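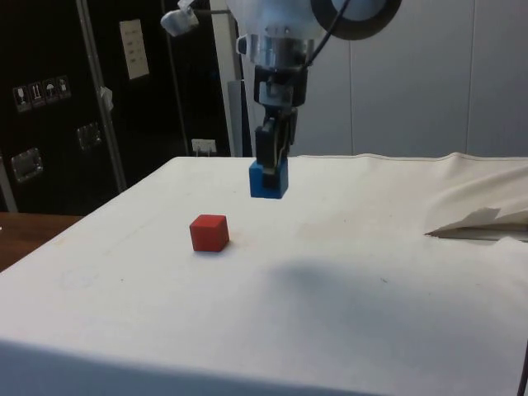
The Quiet Life of the Colored Cube

October
By our crafts and home correspondent

When I moved to Drovstead I had two suitcases and a small bag of cubes. The cubes were a present from my aunt, who believed that every apartment should have something in it that a guest can pick up. There were red ones and blue ones, and one yellow one that had lost its corner. I put them on the table and for many months I did not think about them. Then I noticed that every person who came for coffee had moved them before leaving.

This made me curious, and I began to ask people what a cube is for. It is a strange question to ask in a toy shop. The woman at the counter of Wavora, on the street behind the market, looked at me for some time and then told me that a cube is for putting on another cube. I have not received a better answer since.

Wavora is a narrow shop with a workroom at the back. They make blocks in beech and paint them by hand, in a very small number of colors. The blue is the one that sells best and the one that gives the most trouble. In winter light it looks almost like ink, so the painters add a second coat, and the second coat makes the sides a little thicker. For a child it makes no difference. But when you build a high tower from the blue ones only, it comes out taller than the red tower beside it, and some customers have brought both towers back to the shop to complain.

The red has a different story. The shop used a cool red for many years, close to the color of cherries. Then the supplier changed, and the new red had some orange in it. The regular customers were upset, and there were letters. Now the old red is collected, and I was shown a drawer where the last of it is kept, wrapped in newspaper. It is not for sale. I asked if I could hold one, and I was allowed to.

I also took the bus to Fliststead, where the public library lends blocks in the same way that it lends books. The collection has 1,068 pieces and it lives in Room 401, at the end of a corridor that smells of floor wax. You may borrow a box for three weeks. When a box comes back, somebody at the desk opens it, checks it against the card in the lid and wipes each piece with a cloth. The biggest box holds 343 cubes, all of one size, and if you have patience you can build from them one large cube, seven by seven by seven. The card in the lid says this is possible. The librarian told me that most families give up at the fourth layer, when the dinner must be put on the table.

What I liked most in Fliststead was the advice sheet, which is given with every box. It is one page, and more than half of it is about the surface. Build on a cloth, it says, and choose a white one. I had always built on the bare table, so I asked about this. A cloth takes away the noise, which is a kindness to the neighbors downstairs. It also stops a falling cube from jumping onto the floor. And on white, the colors are seen as they are. A blue cube on a brown table looks tired, and a red one nearly disappears.

At home I tried it with an old tablecloth of my grandmother's. It was true about the noise. But I learned also that a cloth has its own opinions. A fold that you do not see with the eye is enough to make a tower lean, and if the cloth hangs over the front of the table, somebody's knee will pull it. Also it becomes dirty very quickly. I washed mine after every visit in the first month, and then I stopped. The marks do not disturb the cubes, and I find that they do not disturb me either.

There are different schools about how a cube should be picked up. I am serious, people have views. Small children use the whole hand and take the cube from the side, so the neighboring cubes come along with it. Older builders pinch it from the top, with two fingers on opposite sides, lift it straight up and wait a moment before they put it down. The second way is slower, but it leaves the rest standing. At Wavora they can tell from a used set which way the family prefers, because the paint becomes thin in different places.

A newer set called Zou has tried to change the subject. Its cubes have small magnets inside, and they hold to each other with a pleasant click. I borrowed one for a weekend. You can build a bridge with it, and an arm that sticks out over nothing, and my nephew was very happy. I was happy too, for one afternoon. But I missed the danger. With the ordinary cubes you hold your breath a little at the end — with the magnets you can talk the whole time.

My own cubes are still on the table. I bought two more at Wavora, one blue and one in the orange kind of red, and they do not match the old ones. Last night after the guests went home I found the new red standing alone near the sugar bowl. The yellow one with the missing corner was on top of everything else, on its good side.

Contact the editors | Subscriptions | Copyright, all rights reserved | Back to top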